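Module 4, Handout 6
Squad registration, loans and the out-of-contract player

Reading for the Friday seminar. Bring the registration worksheet from Handout 5, as we will use the same squad list.

1. What registration means

A contract and a registration are two separate things. The contract is an agreement between a club and a player about work and pay. The registration is a record held by the league or association that allows the player to appear in official matches. A player can be under contract and not registered, and this happens more often than supporters think. A long-term injury, a full squad list or a late transfer can all leave a paid professional unable to play.

Students often mix up the two in essays. If you write that a club "registered" a player when it signed him, check whether you know that. In the Cotik case study the contract was signed in June and the registration was lodged in August, after the opening match.

2. Squad limits

Our model league, used in all the handouts, has the following rules:

- A senior list of no more than 36 players across the season.
- At least 18 of them eligible for the national side or trained locally for three seasons.
- Players under 21 do not count towards the limit if they have been at the club for two full years.
- A player who leaves the list in the first half of the season can be replaced once.

Real leagues differ on every one of these points. Some have no limit at all on numbers but cap total wages. Others limit numbers and wages together. When you compare two leagues, set out the rules side by side before you say anything about which clubs benefit.

The local training rule is the one that causes the most argument. Clubs with large academies meet it without trying. Smaller clubs, such as Clulthorpe in our case study, may have to buy locally trained players at a higher price than they would pay for a foreign player of the same standard. Look at table 2 in the course reader, where the fees are broken down by position. Goalkeepers are the exception, and we will talk about why.

3. Loans

A loan moves the registration for a fixed period while the parent contract carries on. The points to look for in any loan agreement are:

- Length, and whether either club can end it early.
- Who pays the wages, and in what share.
- Whether there is a loan fee, and whether it changes with appearances.
- Whether the player can face the parent club.
- An option or an obligation to buy, and the date by which it must be used.

An option and an obligation are treated differently in the accounts. With an option, the parent club keeps the player on its books until the option is used. With an obligation, most auditors will want the sale recorded once it is clear that the conditions will be met. Appearance conditions are a grey area. Suppose a purchase becomes compulsory after 18 matches and the player has reached 17 with a month of the season left. Is the sale certain? There is more than one defensible answer, and the marking scheme accepts either if it is argued from the text of the agreement.

Wage shares are usually given as a percentage of basic pay only. Bonuses are dealt with on their own line. In the Clulthorpe loan the borrowing club paid 54 per cent of the basic wage and all of the match bonuses, which made the player dearer in a winning run than the headline figure suggests.
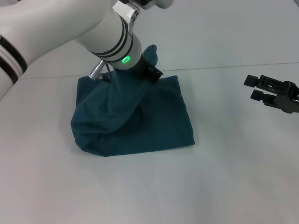

A robotic arm gripping dark teal fabric on a pale gray tabletop.

4. Players without a club

When a contract ends and is not renewed, the player is free to sign elsewhere. In most leagues a free player can be registered outside the transfer window, provided the contract ended before the window closed. This is a narrow right but a useful one, and clubs with an injury crisis in the autumn rely on it.

Three practical problems come up again and again.

Fitness. A player training alone can keep up his running and gym work, but he loses match sharpness. Clubs know this and often ask for a trial of two or three weeks before they offer terms.

Insurance. During a trial the player is not an employee. If he is injured, the question of who pays for treatment depends on the trial agreement, if there is one. Read the two sample agreements in the reader and note where they part.

Timing. The best offers come in July. By October most squads are full, wages offered are lower and contracts are shorter. A player who turned down a two-year offer in the summer may be looking at a deal to the end of the season.

In our survey exercise, last year's group followed 94 players whose contracts ran out in the same summer. Almost 36 per cent had no club when the window closed. The figure comes from press reports and club websites, so treat it with care. Some players will have retired without saying so, and a few may have signed in leagues that we could not check.

5. Case for discussion: Braltura and the late signing

Braltura have one place left on the senior list. Their first-choice left back is out until March. The coach wants Hartono, aged 31, who has been without a club since June. The sporting director would keep the place open for the winter window. The finance office has approved a contract to the end of the season but not an extension clause.

Prepare notes on the following:

(a) Can Hartono be registered now under the model rules? Which dates would you need to see?
(b) What does Braltura give up by filling the place?
(c) Draft one clause that would protect the club if Hartono is not fit, and one that would protect Hartono if the left back returns early.
(d) Would a loan of a younger player in the winter be cheaper? State your assumptions about wages.

Keep your notes to one side of paper. Clauses should be in full sentences.

6. Terms to know

Parent club: the club holding the contract during a loan.
Recall clause: a term allowing the parent club to end a loan early.
Free player: a player whose contract has ended or been cancelled.
Trial agreement: a short written agreement covering training before any contract.

Questions about the reading should go to Gaspard Roussel before the seminar. The worksheet is marked but does not count towards the final grade.

Related handouts
Handout 3: Transfer windows and deadlines
Handout 4: Reading a club's accounts
Handout 5: Building a squad list (with worksheet)
Handout 7: Agents and their fees
Handout 8: Youth contracts and training compensation

This site uses cookies to remember your settings and to count visits. By continuing to use the site you agree to our use of cookies. Accept | Change settings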